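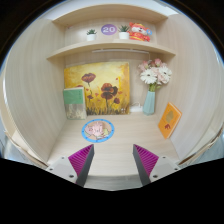 Small succulents dropping leaves indoors, what am I doing wrong?

Posted in Houseplants by osau_windowsill

I have 8 small succulents in the house, nearly all of them bought last March. They did well over the summer, but since the heating went on they have started dropping leaves from the bottom. The leaves go soft first, then a bit see-through, then they fall off if I brush past them. The tops still look green.

They are in white pots without drainage holes. I water them once a week with a small cup each. The compost is ordinary multipurpose from the garden centre. Most of them are on shelves in a room that faces north-east, so they get sun until mid-morning and then not much.

I have read that I should water more when the heating is on as the air is dry, and I have also read the opposite. Which is it? And do I need to repot them now or can it wait until spring?

3 replies

beltran_allotment

Less water. Soft, see-through leaves at the bottom mean too much of it. If they were thirsty the leaves would be thin and wrinkled and would mostly stay on the plant.

Once a week in winter is far too often, and with no drainage holes the water has nowhere to go. Tip one out of its pot and look at the roots. White or pale tan and firm is fine. Brown and mushy needs cutting off with clean scissors. If there is a lot of rot I would not wait for spring – take off the bad roots, leave the plant on newspaper for 2 or 3 days until the cuts have dried, then put it into fresh gritty compost. Two parts cactus compost to one part grit is what I use. Don't water for a week after that.

If the roots are sound, leave it where it is, let it dry out completely and repot when the days get longer.

stirex

Mine did that and I threw them out. Try a cactus?

miltex_road

I agree with the first reply about the watering, but light matters as well and it is easy to get wrong indoors.

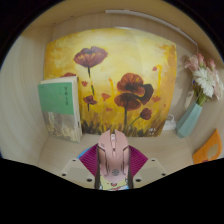
Light falls off very quickly as you move away from a window, and a shelf with a top and sides loses more again. Your eyes adjust, so it never seems dark to you. I have a cheap meter and got over 1,000 lux on the sill and a small fraction of that at the back of a bookcase in the same room. A pale wooden cubby with a poppy painting against the back can look bright enough because of all that yellow and gold, but I would keep a space like that for the picture and put the plants on the sill. In low light they hardly drink, so the compost stays wet for weeks.

Mine get sun from 9 in the morning and I water about once a month until spring. Turn the pots now and then so they don't lean. If you like the white pots, keep each plant in a plastic one with holes and drop it inside, then lift it out for watering and let it drip in the sink before it goes back.

The fallen leaves are worth a look too. Any that are still firm can be laid on dry compost and some of them will root.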